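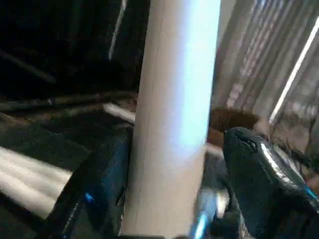 Ticket: Frame assembly demos, two-arm station, high reject rate
Project: Plosenby
Opened by: Bohumila Murín
Opened: 9 Aug 2018
Priority: medium
Status: open, waiting on Citis

Problem
The checker is rejecting too many episodes from the white tube frame task. In the last batch it threw out 38, nearly all with the same code, "grasp lost". I went through the wrist video for those and in most of them the tube is still between the fingers when the code fires. We need 1,000 accepted episodes before Pistari will start the training run, and at this rate we won't make the slot.

Setup
Two arms, teleoperated. Wrist view on each gripper plus the head view. Recorder is the Sivakumar build we have used since April. No changes to the arms or the grippers since then.

Steps to reproduce
Start a new episode. Close a gripper on a pole. Tilt the pole slowly. The code fires partway through the tilt and the episode gets marked bad at save time.
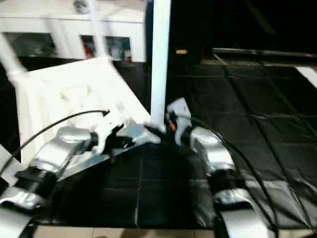

Head view, both grippers near the foot of the tall pole.

Tried so far
Restarted the recorder. No change.
Recalibrated finger opening on both sides. No change.
Slowed the operator down. Fewer rejects, but episodes got too long and some hit the time limit.
Swapped operators. Same code, same point in the tilt.

Update, Bohumila
Looked at the finger position log next to the video. When the tube tilts, the pads give a little and the opening reading drops below the limit set for this object. The checker takes that as the fingers closing on air. The limit was copied over from an older task with a stiffer part.

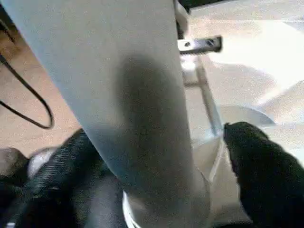

I lowered the limit and ran the checker again on the saved episodes without recording anything new. Most of the 38 now pass. 6 still fail. Of those, 2 are real drops and should stay rejected. The other four have a gap in the wrist stream, so the checker has no pictures for part of the grasp. That looks like a separate fault and I will open a ticket for it.

Reply from Citis support
Please don't edit the limit in the shared config, other tasks read from it. Put it in the task file under the object entry. Also send the finger logs for one good and one bad episode.

Update, Bohumila
Moved the value to the task file and put the shared config back. Logs sent.
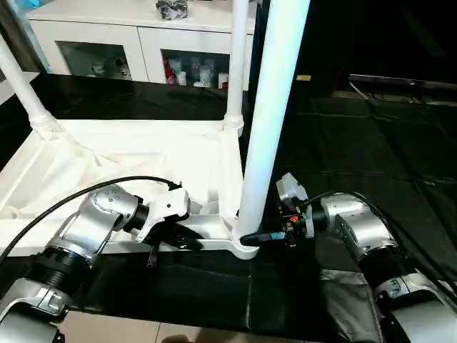
Labels also need a look. Operators have been using "hold" and "steady" for the same thing when one arm keeps a pole in place and the other works at the base. I would like to keep "hold" and drop "steady". Old episodes can be relabeled by script, no need to record them again.

Still to do
Citis to confirm the new limit is safe for the thinner poles.
Relabel "steady" to "hold".
Rerun the checker on the full set and post the accepted count here.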